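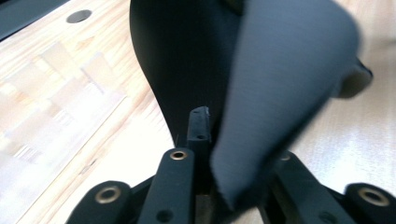

Rosine Chevalier

Tips for building a hand-held gripper at the kitchen table or a shared bench

I built my gripper over one winter, partly at home and partly in the shared workshop on the ground floor of our building. Most of what follows I learned by taking things apart again. It applies to any small linkage gripper with two sides that mirror each other, whether you drive it with a trigger or with a motor.

Cutting and drilling

Make the left and right arms as a pair. Tape the two blanks together, drill through both at once, and mark which faces were touching before you pull them apart. If you drill them one at a time, the holes will be off by a hair and the fingers will meet crooked.

Drill small and open the hole up in steps. Clear the chips between steps. A hole that is slightly tight can be eased with a hand reamer, but a loose one means a new arm.

Metal eyelets at the joints are worth the trouble. Mine are brass colored, two on each side. Press them in with a vise and a scrap of hardwood on each side, and go slowly. A hammer will mushroom the rim.

If you plan to paint or coat the arms, do it before the eyelets go in. I did it the other way around the first time and spent an evening with a cotton swab and thinner. Give the coating two full days. It feels dry long before it stops taking fingerprints.

Putting it together

Lay the parts out in the order they go on. A muffin tin works well for this. Label the cups with masking tape if you'll have to stop halfway.

Tighten each pivot until the arm stops, then back off a quarter turn. The arm should drop under its own weight when you tilt the gripper. Check every joint alone before connecting the next one. When the whole thing is together it is very hard to tell which joint is dragging.

Use a drop of dry lubricant at the pivots. Oil picks up lint, and you will be picking up a lot of things that shed lint.

Thibault Joly, who has the bench by the window, puts thread locker on everything. I only use it on the pivots that have loosened at least once. Both of us are still using our grippers, so take your pick.

Trying it out

Start with soft things. Felt, foam and cloth forgive a bad grip, and they show you quickly if one finger is pulling ahead of the other, as the material twists to that side. Move on to smooth, curved objects after that. Those are harder, and they will slide out toward the tips if the fingers are not parallel when closed.

Put a strip of bicycle inner tube on the fingers if they slip. Rough up both surfaces with sandpaper before gluing.

Work over a table with some give or put down a towel. Light wood shows black parts nicely when one rolls away. Watch out for cable holes in a desk top, though. I've lost three spacers down mine.

Keep a notebook. I write down the object, where I took hold of it, and whether it held. After 221 tries I could see that most of my drops came from closing too fast, and I changed the return spring for a weaker one.

What it cost

The first version came to nearly 458 dollars with the tools I didn't own yet. If you can borrow a vise, a reamer and a drill press, it will be far less. The eyelets came in a bag from Harasym and I have enough left for several more grippers.

Storage

Hang it up by one arm with the fingers open. Left closed in a drawer, the rubber takes a dent. Wipe the joints with a dry cloth before you put it away and check the screws again in November, when the heating comes on and the workshop air dries out.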